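4.2 Opening and closing a cupboard

Of the chores put forward as nearly solved, opening and closing a cupboard is the one we hear about most. The claim usually rests on a success rate, and the rate usually rests on one cupboard. Stekbridge give theirs over 1,000 attempts, which sounds generous until one reads that the furniture was never swapped and never moved by more than a hand's width. Thorlacius used more furniture but let the operator set the starting position each time. We do not think either result tells a householder much.

A cupboard door is harder than it looks. The hand has to travel along an arc whose centre is the hinge, and the machine is seldom told where the hinge is. A stiff door hides a poor path for a while and then drags the whole cabinet with it. Paired doors add the question of order, and a door left open can block the arm on its way to the drawer. Glossy wood is a further trouble for any method that leans on depth, as reflections slide about while the camera moves.

People manage all this without thinking, and demonstrations made with a hand-held gripper carry that skill over only in part (Figure 3). The person corrects a bad pull through the wrist, and very little of that correction is present in the camera view.

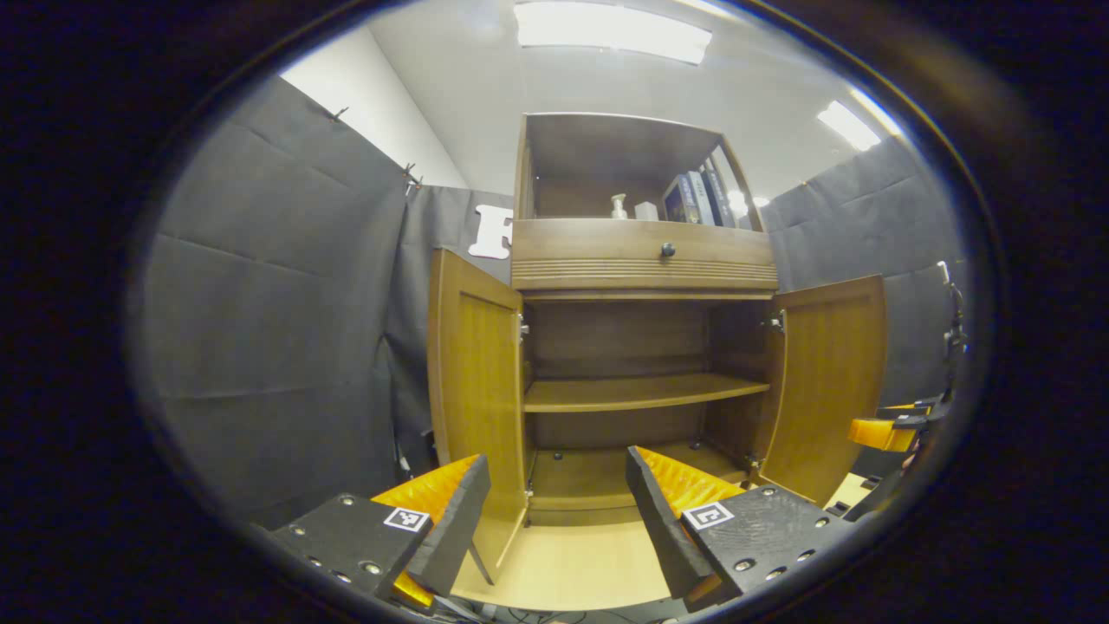
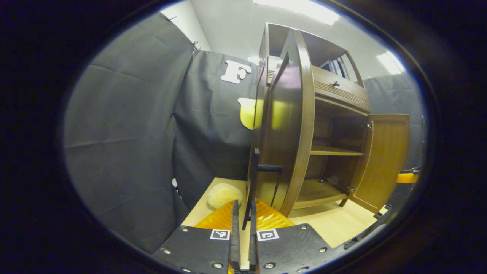
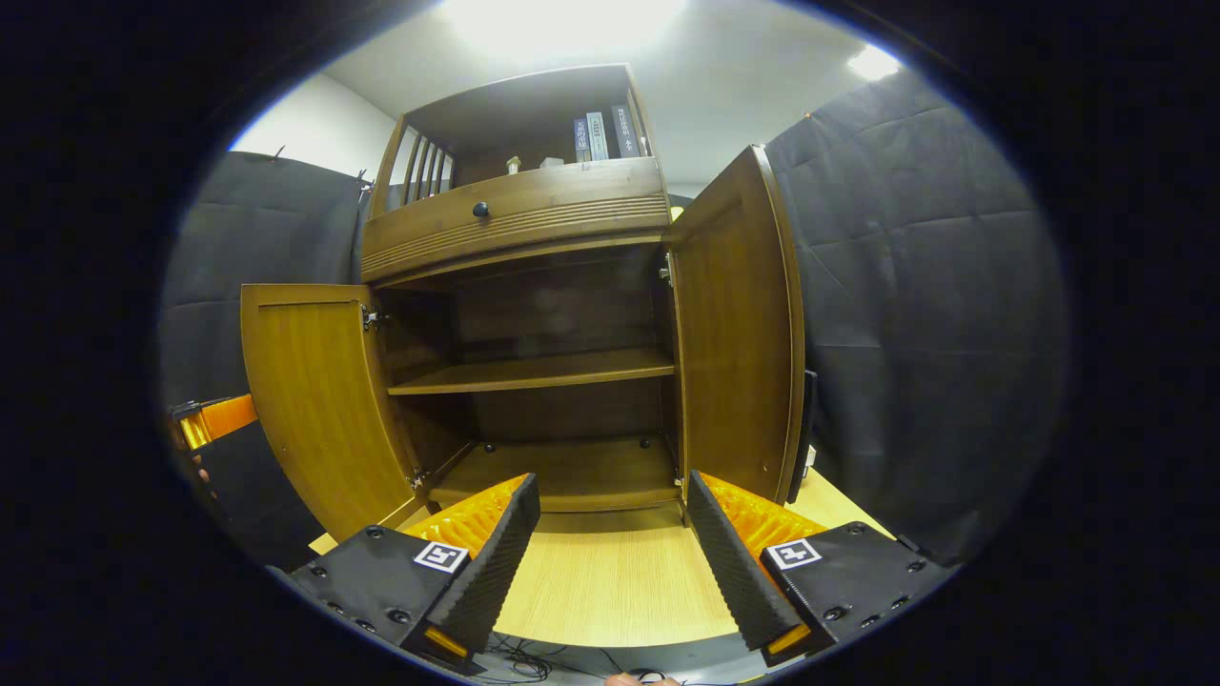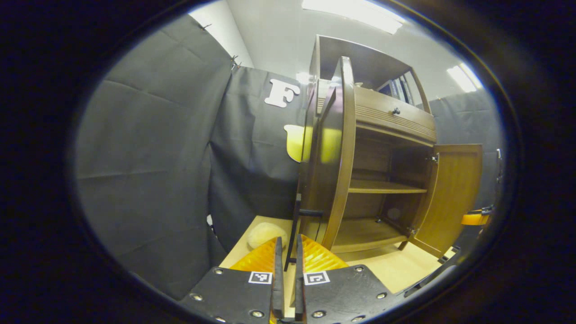
Figure 3. The cabinet with both lower doors open, seen from a hand-held gripper.

Wekesa Nyaga, reading a draft of this section, objected that we were asking too much of a young method. A door opened on 900 attempts out of 1,000 was out of reach not long ago, Nyaga wrote, and "nobody demands that a new dishwasher also fit the neighbour's kitchen."

We accept the first point and not the second. A dishwasher is plumbed in by a fitter and stays where it is put. A machine sold to tidy a home will meet doors its makers have never handled, and a failure in every ten would leave someone standing by all day to finish the job. We would also want to know what the other 100 looked like. A missed handle costs a few seconds, whereas a door pulled past its stop costs a hinge, and the Stekbridge tables put both under the same heading.

The Cullenari trials come closer to what we have in mind. They ran 48 attempts on each cupboard, with the doors left at whatever angle the previous attempt had ended, and they report damage in a separate column. Their figures are lower than the others and we trust them more. Even so, only 2 of their cupboards had paired doors, and the shelves behind them were never used. Whether a machine can open a cupboard, put away a stack of plates and shut both doors again remains, on the evidence we have found, untested.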